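# La automatización en la sala de prácticas: ¿cómo organizarla sin dejar fuera a los instructores?

**Hajar Belhaj**, 2023-03-05

Buenos días a todos. Escribo desde un centro de formación quirúrgica en Salem. Pido disculpas si alguna frase me sale rara, el español es mi tercera lengua y lo escribo más despacio de lo que lo hablo.

Trabajo como coordinadora de la sala de sutura. Mi trabajo consistía en preparar las almohadillas, repartir los turnos, sentarme al lado de los alumnos y corregirles la mano. Desde agosto tenemos una consola con instrumentos robóticos, y la dirección quiere que una parte de los puntos de práctica se haga de forma automática: el sistema toma la aguja, pasa el punto, y la persona vigila y solamente interviene cuando algo se desvía. El programa que lleva la cuenta de todo se llama Stitia y lo mantiene una empresa de fuera, Brotwood.

Desde que empezamos hemos registrado 1.979 puntos. De ellos, 1.607 se terminaron sin que nadie tocara los mandos y en los demás hubo que intervenir. La dirección mira el primer número y está contenta. Yo miro la diferencia, porque en esa diferencia está ahora casi todo mi día.

El trabajo en sí no es difícil de explicar. Hay que coger la aguja curva con las mandíbulas en un buen ángulo, entrar en la almohadilla, seguir la curva y sacar el hilo sin que se enrede con el instrumento. Quien ha cosido a mano sabe que la muñeca hace la mitad. Con el robot la muñeca existe también, pero se mira en una pantalla, y la fuerza no se siente, se adivina por cómo se hunde el material.
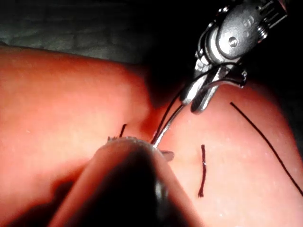
El hilo es lo que más atención pide. Cuando queda flojo y da una vuelta por delante del metal, una persona con experiencia lo ve enseguida y lo aparta. Una persona que lleva dos horas vigilando ya no lo ve tan pronto. Esto me preocupa más que los fallos de la máquina.

Mis dudas concretas son estas:

- Antes cada instructor tenía un grupo de alumnos. Ahora se le pide vigilar la consola y además revisar los registros. ¿En otros centros se cuenta esto como horas de docencia o como horas técnicas? A nosotros nos lo han puesto como «apoyo» y se paga menos.
- Dos compañeros muy buenos cosiendo a mano se sienten inútiles delante de la pantalla. Uno ha pedido traslado. ¿Cómo se habla de esto sin que parezca una queja contra la tecnología?
- ¿Cuánto tiempo seguido puede vigilar una persona? No encuentro ninguna norma interna, y la empresa me contesta que «depende del usuario».

No estoy en contra del sistema. Las prácticas salen más regulares y los alumnos ven el mismo gesto repetido muchas veces, eso es útil. Pero quisiera proponer algo por escrito y no sé por dónde comenzar.

Gracias por leer hasta aquí.

---

**Mostafa Shawky**

Hola, Hajar. Pasamos por algo muy parecido en Stestton, así que te cuento lo que hicimos y también lo que hicimos mal. Tampoco soy hispanohablante de nacimiento, nos vamos a entender bien.

Primero, las horas. Al principio también nos las pusieron como apoyo. Durante varias semanas apuntamos en una hoja cada intervención: la hora, quién estaba en la consola, qué vio y qué decidió. Reunimos 488 líneas. Con esa hoja fue fácil enseñar que quien vigila está tomando decisiones de instructor: si el ángulo de la aguja es aceptable, si conviene soltar y volver a coger, si el hilo se va a cruzar. Una persona sin formación en sutura no puede hacerlo. Después de leer la hoja, la dirección aceptó contar la vigilancia como docencia, siempre que haya un alumno presente. Cuando no hay alumno sigue siendo hora técnica, y en eso no hemos avanzado.

Segundo, los turnos. Nosotros cambiamos de persona cada media hora. No lo saqué de ninguna norma, lo decidimos probando. Con una hora entera las intervenciones llegaban tarde, y se notaba en la hoja. Quien deja la consola pasa a la mesa de sutura manual con los alumnos, no a los registros, porque eso es otra pantalla y la vista no descansa.

Tercero, los compañeros. Aquí nos equivocamos. Presentamos el sistema en una reunión ya con los turnos decididos, y los dos instructores más antiguos se enteraron al mismo tiempo que los alumnos. Una de ellas no volvió a sentarse en la consola en meses. Lo que la hizo volver fue que le pedimos definir cuándo se debe parar el punto automático. Escribió una página, muy seca, con sus criterios. Todavía la usamos, pegada al lado de la pantalla, y el técnico ajustó los avisos siguiendo esa página. Yo empezaría por ahí con el compañero que ha pedido traslado, si todavía estáis a tiempo.

Para la propuesta por escrito te recomiendo que sea corta. Pon tus números tal como los has puesto aquí, los totales y los terminados sin intervención, y añade una frase sobre quién hizo las demás. Pide una sola cosa en la primera carta. Nosotros pedimos cinco y nos contestaron a la más barata.

Una pregunta mía: ¿vuestros alumnos siguen cosiendo a mano antes de ver la consola? Nosotros quitamos esa parte un trimestre para ganar tiempo y después la tuvimos que recuperar. No sabían decir por qué un punto estaba mal, sólo que el programa lo marcaba.

---

**aguja_curva**

En mi trabajo (no es medicina, cosemos tapicería) pasó igual con las máquinas nuevas. Al final se acostumbra uno. Lo de los turnos pídelo por escrito y con copia al sindicato, si no, se olvida. De lo quirúrgico no sé nada.

---

**Hajar Belhaj**

Muchas gracias a los dos. Mostafa, respondo a tu pregunta: sí, cosen a mano primero, pero la dirección quiere acortarlo a partir de la próxima promoción. Voy a usar tu caso como argumento, sin decir el nombre del centro si lo prefieres.

La hoja de intervenciones la empezamos mañana. Stitia guarda la hora, pero no guarda lo que la persona vio ni por qué paró, y esa columna la haremos en papel. Lo de la página de criterios se lo he comentado hoy a mi compañero. Me ha dicho que lo piensa, y luego me ha pedido los vídeos de las últimas prácticas.

---

**Mostafa Shawky**

Puedes poner el nombre del centro, no hay problema. Si me escribes por privado te mando la plantilla de la hoja. Está en inglés y tiene una columna que nunca rellenamos, la puedes borrar.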